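Hinuvix grippers, buying FAQ
Updated 2023-11-16

What does a hand-held unit cost?
289 each, fingers included. Mount is extra, 81. 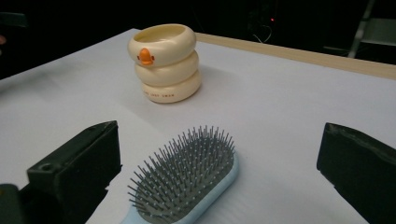 Do I need two?
Most labs budget for 2, one spare. Fingers wear, order those with it. Pair price is on the Tullow quote sheet.
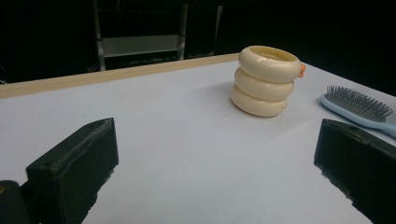
Meder

Lead time?
Order now, ships December. Later then that, can't promise.

Can I skip the table kit?
Sure. Any flat white top is fine, hairbrush-size items to start. Kit is 415 if you wnat it.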